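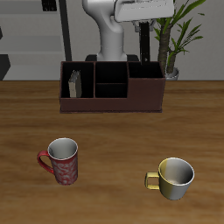

Renders: Noltdale robotics club, simulator output

Our club lost its spring meeting room, so this term's project runs entirely in simulation. The task is called Vemthorpe after the street we used to meet on. A robot arm has to put a book into a desk organizer on a table without touching the two mugs. We set the limit at 90 seconds per run.

I wrote most of the grasp code, and I have rewritten it twice. The first version came straight down every time, which works for a mug and badly for a thin book. The second one looks at the compartment up close before it picks an angle.

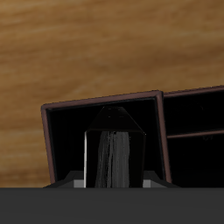
Lauritsen, the team we share a server with, wrote back that we should stop tuning angles and slow the last part of the move instead. I tried it on 49 runs. The drops went down, but the runs got long enough that a few went over the limit.

What gave us more trouble was letting go. If the gripper opens too early the book leans, and if it opens late it drags the book back up with it. I now wait until the arm has stopped - a dull fix, but it's in.
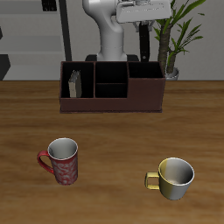 What's left before the April demo

The scoring script still needs work. It gives full points for any book inside the organizer, in any compartment. I also want 135 more runs with the starting positions mixed up.

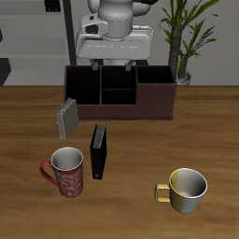 Iltari commented on my last post that mixed starts should have come first, before any tuning, and that the mugs should move too. I agree about the starts. The mugs can wait until the scoring is fixed.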